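Edar notebook, bench 2
December, started 09:20

Card and small paper goods, handling notes, continued

Carrying on from the last entry. The Trimuvov samples are now out of the box and sorted by weight of stock. The bordered cards were stored flat under the steel plate overnight and the folded slips were left loose in the tray. Humidity in the cupboard read higher than I would like but has been steady, so no correction applied.

Purpose today: settle how the flat cards should be laid on the marbled panel before they are picked up by the edge, and decide whether the folded slips go on before or after the card. The Nambiar order needs both in one sleeve, card behind, slip in front, printed side showing on each.

1. Stock

Cards as supplied, uncoated back, light sizing on the printed face. The face marks easily. Any pressure near the middle leaves a dull patch that shows under a raking lamp, so all handling is to be at the border. The border takes pressure without marking, at least on the 10 cards I tried by hand this morning. I did not try harder than a firm pinch.

Batch number on the wrapper is 3793. The previous batch was cut slightly oversize and would not go into the Kosex sleeves without bowing. Checked three from this one against the sleeve gauge and all went in. One was tight at the top corner. Put aside.

Folded slips are from the old supply. The crease is not consistent, and some spring open by several millimetres when put down. Re-creased with the bone folder where needed. A re-creased slip lies flatter but the fold starts to whiten, so once only.

2. Surface

The panel was wiped with a barely damp cloth and given time to dry. Grit is the main worry. A single grain under the card lifts one side and the edge is then not where it is expected to be. The pattern on the panel makes grit hard to see against the grey, so go over it with the flat of the hand as well.

Tried a sheet of thin felt under the card in the last session. It helps with getting under the edge but the card creeps when touched from one side only. Felt removed. Bare panel from now on.

3. Laying and holding

Card goes in the middle, face up, squared by eye to the rail. Contact on the border only. The pinch should close slowly and stop as soon as the card is held; past that point the card bows and the face creases parallel to the short side. With one side held and the other free, the free side swings. Two points of contact are better for anything that has to be lifted and turned, one will do for a straight slide. 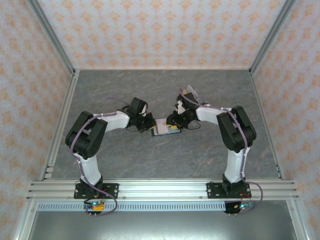 4. Order of assembly

Both orders tried by hand at the side bench, same sleeve each time.

Card first: goes in cleanly, but the slip then catches on the sleeve mouth and has to be eased past with a fingertip. Two slips scuffed at the leading corner.

Slip first: slip sits well, card rides over it and drags it down by a few millimetres. No scuffing. The slip can be brought back up by tapping the sleeve on its lower edge.

Slip first is preferred. Write this into the Nambiar sheet and strike out the old line, which says the opposite. The packing bench still has a printed copy of the old sheet taped to the shelf; replace it.

5. Sleeves

Kosex sleeves counted for the order: 109 in the open carton. Of these, 93 are good. The rest have a poor seam along one side, visible as a wavy line when held to the window. Seam faults do not stop the card going in but the sleeve will split if flexed. Marked the bad ones with a dot of red wax pencil and moved them to the offcut drawer for test use. Do not return them to the carton.

Static is a nuisance in the dry part of the afternoon. The sleeve walls cling and the mouth has to be blown open. Leaving the carton lid up for an hour before use made some difference. Not measured.

6. Open points

Tight corner on the card put aside: check whether the cutter is out of square or whether it is a one-off. Needs a larger sample from 3793.

Whitening on the re-creased slips: ask Trimuvov if the next lot can be scored before folding.

Drying time for the panel after wiping: want a figure. At present it is just left until it looks dry.

Stopped 16:40. Cards back under the plate, face to face with tissue between. Bone folder needs cleaning.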